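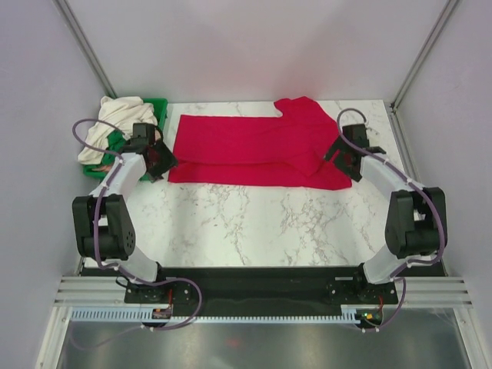 Fold or Stuff? A Study of One Green Bin
Oriana Retamal
Household Textiles, final project report
23/03/2025

Background

My apartment on Starno Street has one closet and one bin that fits in it. For most of the fall, everything soft that I owned and didn't wear went into that bin by the method my mother calls "shoving." When our instructor asked for a project dealing with a real household problem, I didn't have to look far.

My question was simple. Does folding cloth before it goes into a bin save enough room to be worth the time it takes? The class handbook says yes, with a confidence I associate with people who own several closets.

Materials

I used a green plastic bin and a mixed pile of fabric in cream, beige, tan, white, green, pink and dark gray. The main character was a large red piece, chosen because it is soft, stubborn and easy to find when it falls behind something. All the work was done on a white tabletop with marble veining. I recommend a smooth surface to anyone repeating this, although a smooth surface also lets a fold slide open while you are writing down how well it went.

Method

Each trial began with the bin packed one of two ways. "Folded" meant every piece was spread flat, its back edge pulled straight, then doubled over until it was narrower than the bin. "Stuffed" meant what it sounds like. I timed both and measured how far the heap stood above the rim. I did 43 trials in all, spread over more evenings than I had told my roommate to expect.
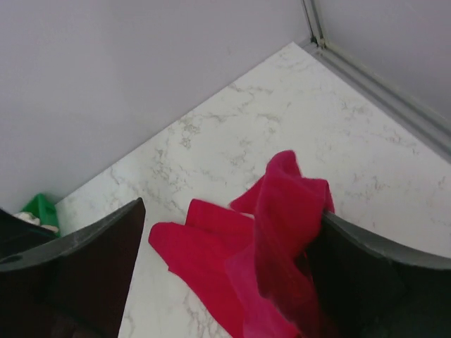

Red was the slow one every time. Thin pieces take a crease and keep it. Anything with a fuzzy surface holds on to itself, so the top layer drags the layer under it and you end up straightening the same corner twice. My notes from November mostly say "corner again."

Results

The average folded load took 115 seconds and the average stuffed load took 34. Folded loads sat lower, usually level with the rim. Stuffed loads stood above it and kept slowly rising after I let go, like bread.

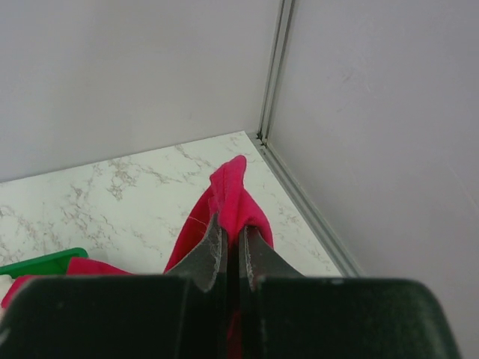 Wear was not part of my plan, but it got into the results anyway. Handling the same cloths night after night is hard on them, and I had budgeted for none of it. The red cloth has a few pale threads fraying out of it, which show up beautifully against the color and will not tuck back in. If I did this again I would check every piece for loose threads before the first trial and after the last, so I could say something useful about it. As it is, I can only report that they are there.

The other surprise was order. When red went in last, it covered nearly everything and the smaller pieces got squeezed out to the sides, where they bulged over the rim. When it went in first, the rest had something to sit on.
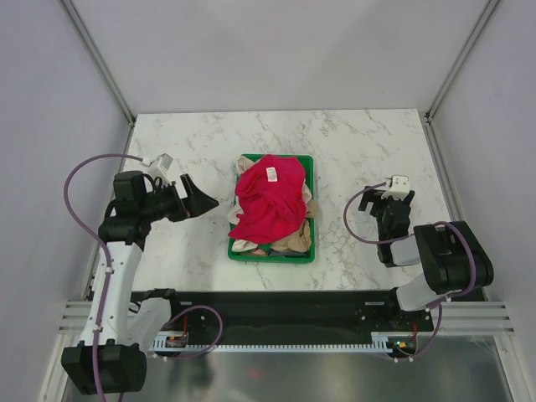
Discussion

Folding won on space and lost badly on time. For a bin that gets opened once a season, I would fold. For one that gets opened every morning by someone looking for the tan cloth at the bottom, I would put the big piece in first, stuff the rest and go to class.

Limits of the study: one bin, one folder, and a folder who got better with practice. My early folded times are much worse than my late ones and I averaged them together. I also stopped measuring the stuffed heaps at their highest point partway through, when my ruler went missing. It was in the bin.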